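# How a Can Rack Works

Have you ever opened the cold cabinet in a small store, taken one drink from the front, and heard a soft "tik-tik-tik" after it? It is the sound of the other cans moving forward. In this chapter of our Haslam Reader on everyday things we will learn about the rack which makes them move, and about the people who fill it.

## Start with the shape

A drink can is a cylinder. It has two flat ends and one round side. If you put a can on its flat end, it stands. If you lay it down on its round side, it wants to roll, even when the table looks level to your eyes.

A can rack uses this shape. It is made of long, narrow paths. We call them lanes, or channels. Between the lanes there is a thin divider, so the cans of one lane do not bump the cans of the next lane. At the front there is a lip, a little wall that says "stop" to the first can.

On a store shelf, such a rack is often placed with its back end a little higher than its front end. Now the lane is a slope, like a slide on a playground. The force that pulls everything down to the ground, gravity, also pulls the cans down the slope. When you take away the first can, the second can moves into its place, and the third follows.

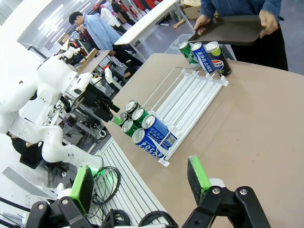
A rack of this kind needs no battery and no motor. The slope and the round cans do all the work. But there is one job which the rack cannot do, and it is to fill itself. Somebody must bring new cans.

## Lying or standing?

In some racks the cans lie on their sides and roll. In others they stand up and slide. Many racks can be used in both ways, but each way has its good side.

When cans lie down, they move very easily. Even a small slope is enough. But you see mostly the silver lids, and you must look at the colored sides to know which drink is which.

When cans stand up, you can read their names from the front. A standing can does not roll, it must slide on its flat bottom. Sliding is harder than rolling, because the bottom rubs against the lane. This rubbing is called friction. A rack for standing cans should be quite smooth, or more steep.

Try it at home with a cutting board and an unopened can. Lift one end of the board slowly and keep your hand at the low end to catch the can. How high must you lift the board before a lying can rolls? And how high before a standing can slides? Stop before it falls over!

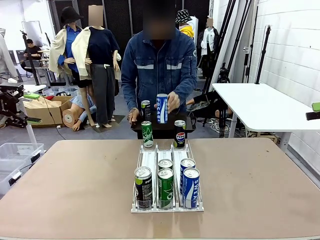
**Why do stores put the same drink together in one lane?**

It helps the customers and also the workers. The customer sees the front can and knows that the next one will be the same. The worker sees which lane is almost empty and knows at once which drink to bring. If the drinks are mixed, you may want a lemon-lime soda and find two colas in front of it.

## Old cans first

When you fill a rack at the back, the older cans stay in front and are sold first. Store workers have a short name for this: "first in, first out." The can that came first into the rack is the first to leave it.

With a normal flat shelf it is not so simple. If a worker is in a hurry and puts the new cans in front, the old cans can wait behind them for months. The small grocery in Skidirley once had this problem. In August, the workers cleaned the whole cabinet and found 27 old cans behind the new ones. After that they bought racks.

## Look closely at a can

Take a can and turn it in your hands. It has more parts than you may think.

- **The lid** is a round plate on the top. It has rings pressed into it, which help to make it strong.
- **The tab** is the small piece you pull. It is held by a rivet, a kind of metal button.
- **The body** is the tall round wall. It is very thin, but the drink inside pushes on it and keeps it firm.
- **The barcode** is a group of black lines on a light patch. The cash register reads it and finds the name and the price.
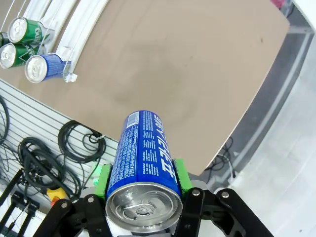
The name on a can is often printed along the side, from one end to the other, so the letters can be big. If the can is standing, you must bend your head a little to read such a name. If the can is lying, you may read it easily, or it is upside down. Cans also travel between countries, so the letters may be from an alphabet you do not know yet. Korean letters, for example, are built in small blocks, and each block is one syllable.

## How to fill a rack

Would you like to help with this at home, or at a school party? Do it like this.

1. Put the cans you need on a tray. Do not take too many, a full tray is heavier than it looks.
2. Carry the tray with both hands and put it down near the back of the rack.
3. Look which drink is already in each lane.
4. Take one can at a time and lay it gently in its lane. Do not throw it.
5. Turn all the lids to the same side.
6. Take care with cans lying free on the table, they can roll off.
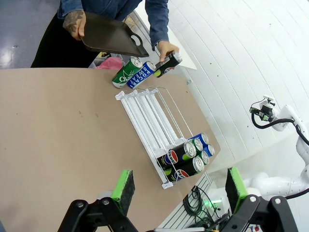
When a lane is full, stop there and keep the other cans on the tray or in a box. If you press one more can into a full lane, the front can may climb over the lip and fall. A can with a dent should not go in the rack at all, it can get stuck and block the others behind it. Show it to an adult.

## A bigger rack

The drinks storehouse in Trillimska has racks much taller than a grown person. On a busy Saturday, 3833 cans leave the building. The workers fill the lanes from one corridor and take the cans out from another corridor, so the 2 groups do not meet in the middle. It is the same idea as in your small rack, with a back for new cans and a front for old ones.

## Words to remember

**Cylinder:** a shape with two flat round ends and one curved side.

**Friction:** the rubbing which slows things when they slide.

**Gravity:** the force that pulls things down to the ground.

**Lane:** a narrow path for one row of cans.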